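Week 3: Colour and contrast on work surfaces

Light surfaces reflect more light back into a room, so a small kitchen can get by with fewer fittings. Glare is the trade-off. Matte finishes spread the light and are easier on older eyes. Check contrast too: the edge of a bench should stand out from the floor.

Reading: Joubert, chapter 3, to page 40.

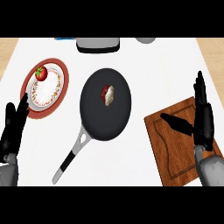
Fig. 3. White tabletop, tan wooden floor (computer rendering).

Related items
Week 2: Daylight and window placement
Week 4: Task lighting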